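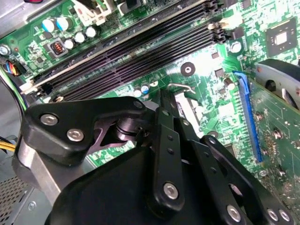 How to budget for a PC disassembly cell

Start with the task list, before any quotes. Write down each part the arm has to handle: CPU, memory, graphics card, drive. Mark each one as needed in the first phase or later. Most overspending at Masell came from buying for the later items first.

Step 1. Price the arm and the gripper separately. Sellers like to bundle them. Ask for finger stroke, finger thickness and closing force on paper, and compare these with the tightest gap in the case.

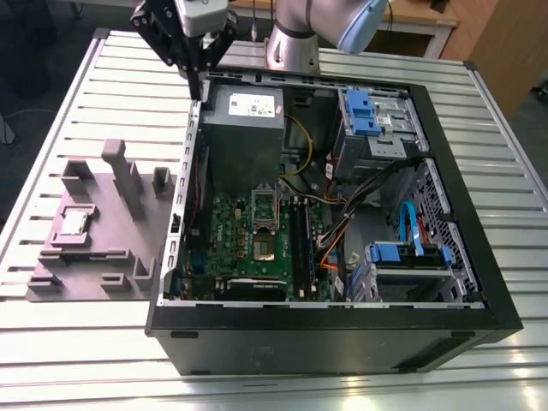

Step 2. Price the table and the fixtures. A slotted aluminum table costs more than a flat bench but lets you move the case between trials. Printed fixtures are cheap per piece – the cost is in design hours. Plan for 3 versions of each plate and allow 14 hours of design time per version.

Step 3. Set aside money for test computers. Sockets and latches wear with repeated handling. Domnica Lungu's plan for the Handonari cell put 100 cycles on a board before replacement. Buy used towers of one model, so that the fixture does not need a redesign.
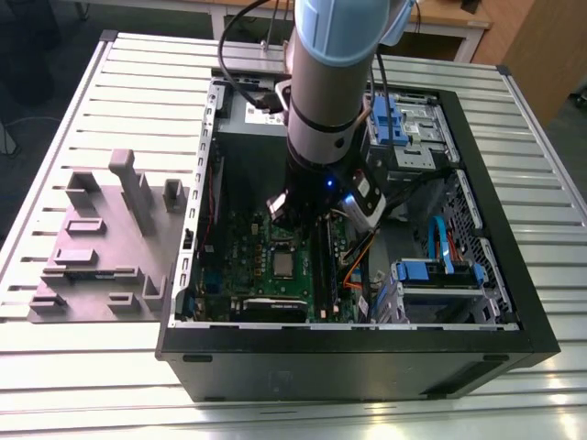

Should the wrist camera be in the first order?
Order it together with the arm. Adding one later means new cable routing, a new mount and another calibration, and the payload figures have to be checked again.

Step 4. Add the items that are missing from most quotes: cables, spare fingers, mounting plates, shipping, operator training. Keep these on their own line. Get the lead time for each in writing – spare fingers can take longer than the arm.

Step 5. Fix an acceptance test before you sign. Name the case model, the part and the number of runs. Hold back the last payment until the test report is in.

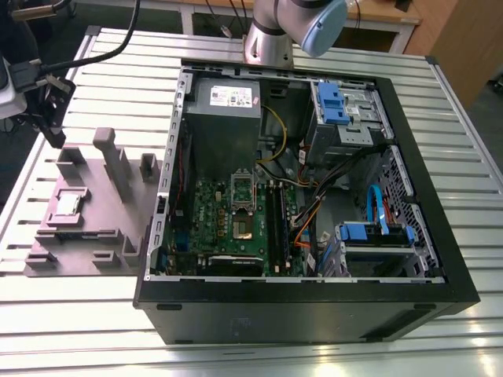
Tower on the slatted table, with the CPU in its fixture holder.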